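Two-arm booth, Lerdale shared workshop
Progress report to the Luvetti small grants scheme, October
Prepared by Soon-im Han

1. Where we are

The booth is built and both arms are mounted. When we last reported we had one arm clamped to a bench and the second still in its box. Both now sit on a single aluminium rail across the front, each on its own black plate, and can reach the middle of the floor and each other's side.

The walls took longer than planned. Xiaoyan Liang wanted a patterned surface behind the objects so that the booth would look more like a room in a house, and we settled on pale grey tiles in staggered rows with a marble-patterned floor. The first side wall was out of square and had to come off again. 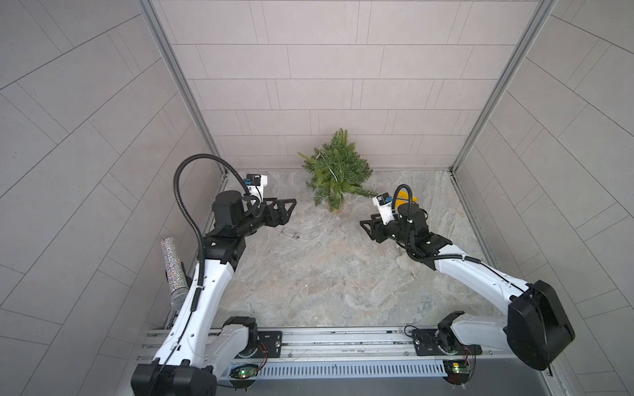 Both arms on the shared rail, with the small tree and lights near the back wall.

2. Work since the last report

Wiring is finished apart from tidying. The cable conduit on each arm has been re-routed in a high loop after the left one kept snagging at full reach. The wrist cameras are fitted and give a usable picture, though the left one needs its bracket tightened after long sessions.

We have logged 683 runs under manual control out of the 1,000 promised. Most used one arm. Runs with both arms are slower to set up and we lost several evenings to a fault in the right shoulder, traced to a loose connector.

Objects are changed between sessions. We are using household odds and ends on purpose – plants, small plastic parts, keyrings – as these are the things the finished build is meant to sort and put away.

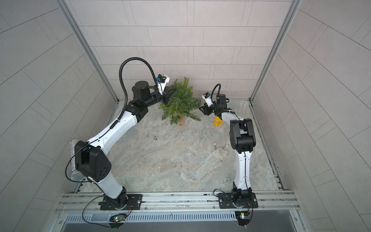 Soft and springy items remain the hardest. Leaves bend away from the fingers and then spring back, and thin metal pieces lying flat are difficult to pick up at all. Xiaoyan is testing softer finger pads from Gostier and will have results for the next report.

3. Money

Spending to date is £2,583, within the sum agreed. The largest item was the second arm. We have held back enough for one spare motor.

4. Next steps

Finish the remaining runs, with at least 20 evenings booked at the workshop. Fit a cover over the circuit boards under the rail. Agree with the Tang workshop when their members can come and try the controls.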